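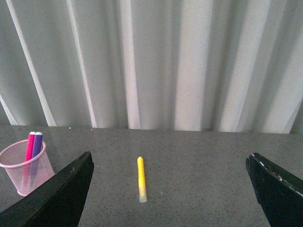
Seed keeping on a shared shelf
June 29, 2024

Zdzisław Bielecka has been saving bean seed since he was a boy on his uncle's block, and for most of that time he kept it in jam jars. These days he runs the Mumine seed library, which lends vegetable, grain and green manure seed to small growers across three valleys and asks for some of it back at the end of the season.

The library holds 345 varieties. Members pay no fee. They take what they need, grow it out, and return at least as much as they borrowed, dried and labelled.

"People call it a bank, but a bank is for storage," Bielecka says. "Seed that sits for ten years is not much good to a farmer. We want it in the ground most years, on more than one farm, and then we want it back."

He spoke to us at the library's sorting room in Wu, where members were getting ready for the August grower gathering. The gathering is the main event on the library's calendar. Growers swap seed, look over each other's records and sit through a day of short talks, most of them given by people who farm.

The library began after a wet summer when the local supply of climbing beans failed. Bielecka had enough of an old brown-seeded type to sow his own rows and give some to his neighbours. The following year two of them brought seed back without being asked.

"I had nowhere to write it down," he says. "I used the back of a feed calendar. That was the first catalogue, and I still have it. Half of it is wrong."

The current catalogue is kept on paper and on a computer. Each entry gives the variety, the grower who first supplied it, the soil it was grown in and the years it has been sown. Bielecka thinks the soil notes are the most useful part. A maize that does well on the river flats can be very poor on the clay above Plusine, and a grower with one small paddock can't afford to find that out alone.

There are 187 growers on the membership list. Most have less than two hectares. Some sell at the Plusine market, some grow for their own kitchens, and a handful run training plots attached to schools and churches. Bielecka says the training plots have taught him a good deal.

"A school will follow the instructions exactly. If the sheet says sow at two centimetres, the kids get out a ruler and sow at two centimetres. So if the crop fails, I look at the sheet first. A farmer will change three things and tell me the seed was bad."

He has rewritten the cowpea sheet several times on the strength of what schools sent back. The old version told growers to pick when the pods were yellow. In a humid season that was too early, and the seed went mouldy in the packet. The sheet now says to leave the pods until they rattle, bring them under cover if rain is coming, and keep drying the seed after shelling.

Moisture is the subject he returns to most often. He asks growers to bite a seed before they pack it. If the teeth leave a dent, it goes back on the rack. For small seed, such as amaranth, he uses a jar with dry salt in the bottom. If the salt clumps after a shake and a rest, the seed is still too damp.

"There are meters for this, and we own one. But a member who lives two hours away doesn't own one, and I'm not going to tell her to drive here with a bag of millet."

Not every return is good. Pumpkins are the worst, he says, as they cross readily with whatever the neighbours are growing. The library now lends pumpkin seed only to members who agree to hand pollinate or who have enough distance from the next garden. A few people were annoyed when that rule came in. One man had grown the same grey pumpkin for many years and felt he was being told he didn't know his own crop.

"He was right to be annoyed," Bielecka says. "I went out and had a look. He had a hill on one side and bush on the other, and his pumpkins were cleaner than mine. We wrote that into the rule."

Money has been harder than seed. The library's envelopes, jars and freezer power are paid for by a small grant from Plulico, a growers' supply co-operative, and by plant sales in spring. The grant is reviewed each year. Bielecka would like to pay someone to handle the records, which he now does himself in the evenings, and he would like a second freezer in another building.

"Everything we have is behind one door. If that freezer stops while I'm away, we could lose the onions and the parsnips, which don't keep long as it is. I've asked two farms to hold duplicates. One has said yes."

At this year's gathering he plans to spend less time on the swap tables and more on teaching members to run germination tests at home. The method needs a damp cloth, a plate and a week or so. Growers will be asked to test everything older than 3 years before sowing and to send in the result, including the poor ones.

He is also after particular seed. The library has lost a white sorghum that was once common near Wu, and an early broad bean that older members remember by its short pods. He has been sent several broad beans already and none of them match.

"Somebody's aunt will have it," he says. "It'll be in a tin with no label."

Growers who want to borrow seed for the spring sowing should put in their requests at the gathering or by letter to the sorting room. Requests for potatoes are closed.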